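Refurbished computer scheme at Bostside passes 555 machines

Posted 2023-12-05 in Local news

A scheme that takes in old office computers and gets them ready for new homes has now passed on 555 desktops from its workshop in Bostside.

The Ganora project began in May last year with a donation of 26 towers from a letting agency that was moving offices. It now takes computers from firms, schools and households across Bostside and Lorkska, and passes them to families, students and job seekers who have been referred by a local advice centre.

Maribel Urrego, who runs the workshop, said demand had grown through the autumn and there were 179 names on the waiting list.

"Most of what comes in is the standard sort of office tower," she said. "They were good machines when they were bought and there is a lot of life left in them. People mainly want to fill in forms, do homework and send emails, and a machine like that will do it."

Each computer is given a number at the door and its details are written on a card. The side panel comes off first. The hard drive, the memory and the processor are then taken out so that each can be checked by itself. Drives are wiped before anything else is done with them, and the donor is sent a certificate with the drive's serial number on it. A drive that fails the check is drilled and goes for scrap.

Memory is sorted by type and size. Processors are cleaned of old thermal paste and matched to boards that can take them. Where a machine has a failed power supply or a dead board, the rest of it is kept for spares.

Ms Urrego said the part that took longest to teach was seating the processor. The lever has to be up and the chip has to go in the right way round, and it must be lowered straight down with no sliding. Bent pins in the socket are the commonest reason for a board being written off.

"You can put a memory stick in badly and take it out again," she said. "The socket is less forgiving."

She added that cables also cause trouble. In many office towers the power leads run across the middle of the case, and they need to be moved aside before the drive bay can be reached. New starters are asked to look at where each lead goes before unplugging it.

Work on the towers in the Bostside workshop:
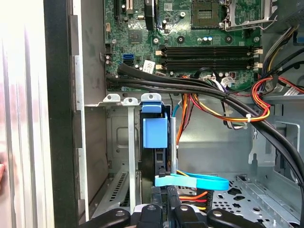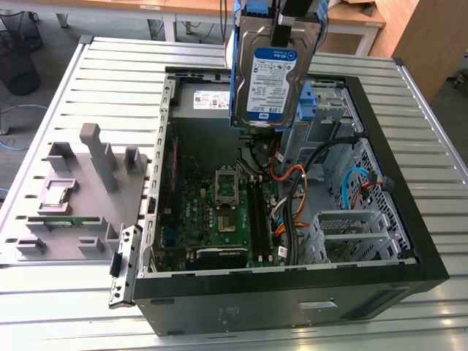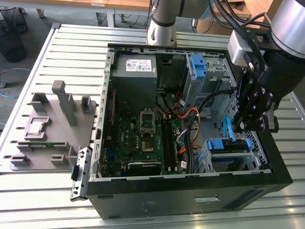 The project also has a collection point at the Condori furniture shop in Lorkska, which takes towers, flat screens, keyboards and mice during opening hours. Laptops are accepted if they come with a charger. Printers, older heavy monitors and anything that has been water damaged cannot be taken.

A further 53 computers are due to go out before the end of the month. Most of them are already finished and are waiting for screens, which are in short supply. Offices replacing their monitors are asked to get in touch, and collection can be arranged for ten or more.

People who would like a computer should speak to the advice centre first, as the workshop does not take requests at the door. There is no charge for the machine itself, but a deposit is asked for the screen and is returned if the screen comes back in working order.

The workshop will close for two weeks over Christmas and New Year. Donations can still be left in Lorkska while the shop is open.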